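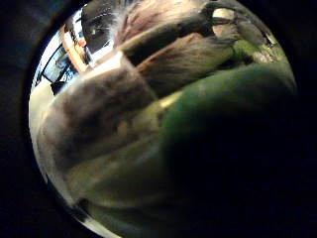
5.2 The occlusion fault, or how I lost most of July

Figure 2. View from the hand-held gripper's camera, with fingers very close to the lens and a smooth green object beside them.

I'll own up to this one, because I signed off on the check that missed it. We trained the Jovura policy on 654 demonstrations, and on the bench it looked great (I was already writing the happy version of this section!). Then we moved it to the MacAulay arm and it started closing early, squeezing down on nothing and then stopping dead with a force error. It did that in 16 trials before I pulled the plug and went back to the recordings.

Look at Figure 2 and you'll see what I'd been feeding it. The fingers and the green object fill most of the view, and the room only peeks in at the upper left. Our tracker, Ellora, leans on background features to work out where the gripper is, so with views this crowded it was guessing, and it never raised a flag. The pose would drift, then snap back, and the policy learned the snap as if it were a real move.

My first fix was a plain brightness filter, and it was useless. What helped was throwing out any stretch where Ellora's feature count stayed low for 5 frames in a row, then retraining from scratch. I also added a hard stop on the arm itself, tied to grip force, and I wish I'd done that before the first trial. The early closing still shows up now and then with large objects, and I come back to it in Section 6.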